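HILO 🧵 Llevo desde noviembre aprendiendo a reparar plumas estilográficas viejas y necesito contarlo en algún sitio porque en mi casa ya no me escuchan. Abro hilo largo, aviso.

↻ 303 · 💬 11

2/ Todo empezó con una Hinojosa de émbolo que apareció en un lote de papelería cerrada. Negra, con el capuchón rayado y la tinta seca por dentro como si fuera alquitrán. Pagué muy poco por ella y pensé que sería cosa de una tarde. Ja.

3/ Primera lección, y me la grabé a fuego: agua fría. Ni tibia, ni caliente, ni alcohol, ni el limpiacristales que recomiendan en un vídeo con muchísimas visitas. Agua fría del grifo y paciencia. La sección estuvo en remojo dos noches y el vaso amanecía azul, luego morado, luego un gris precioso que casi me dio pena tirar.

4/ ¿Por qué morado? Pues me puse a leer y resulta que muchas tintas azul-negras antiguas llevaban un colorante que se separa al diluirse. O sea que estaba viendo salir por capas lo que alguien había ido cargando durante años. Cartas, facturas, exámenes corregidos, a saber. A mí eso me emociona muchísimo, lo siento.

5/ Segunda lección: el émbolo no se fuerza. NUNCA. Si no gira, no gira hoy. Se deja caer una gota de agua por detrás, se espera, se prueba con dos dedos y, si sigue duro, se vuelve al remojo. La Hinojosa tardó cinco días en ceder y el clic que hizo lo oyó hasta el vecino (bueno, lo oí yo, pero grité).

6/ Ya con la primera escribiendo me vine arriba y compré dos Vosgate del mismo lote, la 3003 y la 3050. Por fuera son casi gemelas. La 3003 carga por palanca y lleva un saquito de goma; la 3050 es de émbolo y tiene una ventanita para ver la tinta. Mismo clip, mismo anillo, mismo plumín de acero. Si las vas a comprar por foto, pide que te enseñen el lateral del cuerpo, que ahí está la palanca.

7/ El saquito de la 3003 estaba petrificado. Salió hecho trocitos, como cáscara de pipa. Hay que rascar los restos del interior del barril con un palito y luego soplar, y que no se te ocurra soplar hacia la cara. Lo digo con conocimiento de causa.

8/ Para pegar el saco nuevo se usa goma laca. Una capa finita en la boquilla, se desliza el saco, se endereza y se deja secar una noche entera. Después, polvos de talco por fuera para que no se agarre a la barra de presión. Me preguntaron por privado si vale el pegamento instantáneo: no, por favor, que el próximo que la abra se va a acordar de ti.

9/ Tema plumines, que es donde me he enamorado del todo. Con una lupa de joyero miras la punta de frente y ves si los dos puntos están a la misma altura. Si uno sube, rasca. Casi siempre se arregla con la uña, apoyando muy suave y probando en papel después de cada empujoncito. Las lijas, para cuando sepamos más (yo tampoco sé todavía).

10/ Y el papel importa tantísimo. He probado el cuaderno Grelta de tapa blanda, el que tiene las hojas un poco amarillas, y la tinta se queda quieta donde la pones, con ese borde más oscuro que parece acuarela. En folio de impresora la misma pluma parece un rotulador mojado.

11/ Los repuestos son otro mundo y ahí tuve que ponerme seria con el orden, que una junta perdida te para una reparación dos semanas. 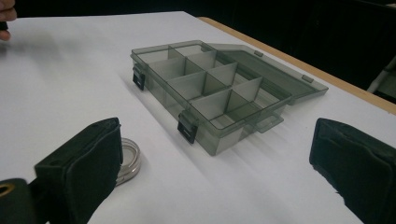 12/ Las juntas de corcho, los saquitos y los clips sueltos de estas plumas son minúsculos y todos se parecen entre sí. Al principio los tenía en sobres de papel y cada búsqueda era vaciarlos uno a uno sobre un plato. Ahora solo uso cajas de plástico ahumado translúcido con la tapa abisagrada, de las que se abren del todo y dejan la tapa tumbada en la mesa. Y la mesa, blanca, que una junta oscura sobre madera oscura desaparece para siempre.

13/ Ahora mismo estoy con una Drurkent de capuchón a presión que pierde tinta por la sección. Creo que es una grieta fina como un pelo junto a la rosca del barril, pero solo se ve a contraluz y según el día. Si alguien ha sellado una de estas sin desmontar el alimentador, que me cuente TODO.

14/ Si te apetece empezar, busca una de palanca, barata y fea. Las feas también escriben precioso, y con ellas no tiembla el pulso. La primera línea que sale después de tantos años parada es una alegría rarísima, yo escribí la lista de la compra y la tengo guardada.

15/ Mañana por la tarde subo muestras de escritura de la 3003 y la 3050, misma tinta y mismo papel. ¡Id apostando cuál es más húmeda!

↻ 11 · 💬 3

Última actualización: noviembre

Comentarios

tintaylluvia: Lo del agua morada me pasó con una de mi abuela y pensé que la había roto. Qué alivio leer esto.

papelsecante_: La Drurkent pierde casi siempre por el anillo interior. Mira ahí antes de echarle la culpa a la grieta.

renglontorcido: Apuesto por la 3050. ¿Los saquitos los compras ya cortados o los recortas tú?

↳ Los recorto yo, siempre un pelín largos, y voy quitando hasta que la barra baja bien.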